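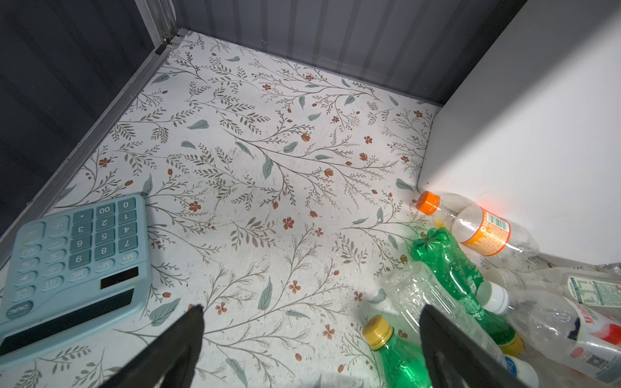 Public notice is the part of local government I knew least about when I started covering it, and it's the part I now think you should learn first, before budgets and before zoning. A notice is how a town tells people it's about to decide something. It can be a square of small type in the newspaper, a sheet taped inside the glass at town hall, or a line on a website under a menu called "Documents." All of those count in the eyes of the law, and most people walk right past all of them. Your eye does to a notice what it does to a floor papered in thin stems and little rust-red flowers: it takes in the general pattern and moves on, and you have to look again to find the faint scuffs in among the leaves. Reading notices well is mostly a matter of looking again, and I'll try to teach you how to do that in this chapter.

I learned it in Prerkstead, a town of around 2000 people where I spent my first years as a reporter. The town board wanted to move the yard-waste drop-off from the lot behind the fire station to a field off Amberg Road. It wasn't a big item. The clerk, Rochelle Ruiz-Ortega, posted the notice on 2021-01-13, and it described the site by its parcel number and nothing else. I read it and turned the page! I had driven down Amberg Road that same morning and had no idea that the parcel and the field were one and the same.

Asger Hafstein did know, since his kitchen window faced it. He made copies of the notice, wrote "THE FIELD BY THE CREEK" across the top in marker, and put one in every mailbox slot on his side of the road (you're not supposed to do that, by the way, and the post office told him so). When the hearing came, 86 people signed in. The room usually got six or seven, and that was counting me.

What I'd like you to hold onto from that story is how little the town did wrong. The notice went up on time. It named the hour and the room. It gave the legal description of the land, correctly, down to the last digit. A judge would have been perfectly happy with it. The neighbors were furious anyway, and I think they had a point, because a notice can be complete and still leave out the one thing a person needs in order to know that it's meant for them.

So we're going to be working with two ideas side by side. The first is legal notice, meaning whatever the statute or the town's own rules require: where it's published, how long before the meeting, what it has to say. The second I'll call working notice, which is my own term and you won't find it in a statute book. By that I mean the people affected really found out, in time to do something. The two overlap a lot, and the interesting cases are the ones where they don't.

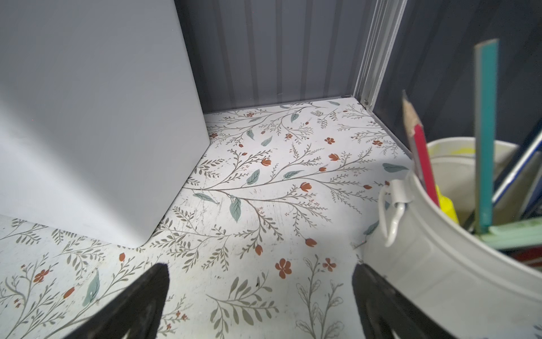 How far ahead of a hearing does a town have to post its notice? It depends on the state and on the kind of decision, so you have to look it up each time. In Prerkstead the rule for a change in land use was 15 days, while an ordinary board meeting needed much less.

Counting those days is its own small headache. Some rules count the day of posting and some don't. Some leave out weekends and holidays when the period is short and put them back in when it's long. I once watched Valdemar Dalsgaard, the town's attorney back then, stop a hearing that had already started, with people in their seats and their coats off, because he'd counted again on the back of his agenda and come up with 13. Everybody had to come back in June. He was right to do it — a decision made on short notice can be thrown out later, and then the whole thing has to be done over with more people mad at you — but I can't say the room thanked him.

Now a word about how the chapter is laid out. We'll begin with the parts of a notice, using the Amberg Road one, and I'll show you which lines I skip to first. (The location, always, and then the verb. "Discuss" and "adopt" are very different evenings.) After that comes a longer section on where notices get published and what happens when the local paper closes, which is a problem more towns run into than you'd guess. The section on mailed notice is short. Mailed notice usually goes to owners whose land lies within a set distance of the site, and that means renters can live right across the street and never get a letter. Leif Steinarsdóttir rented the upstairs of the house next door to Asger's for years and got nothing about the drop-off, while her landlord, two counties away, got an envelope he didn't open.

The last section is about rewriting. You'll take a dry notice and add a plain heading to it without changing a word of the legal text. Before you get there, go find a current notice from wherever you live and keep it handy while you read. Any one will do, and a dull one is fine.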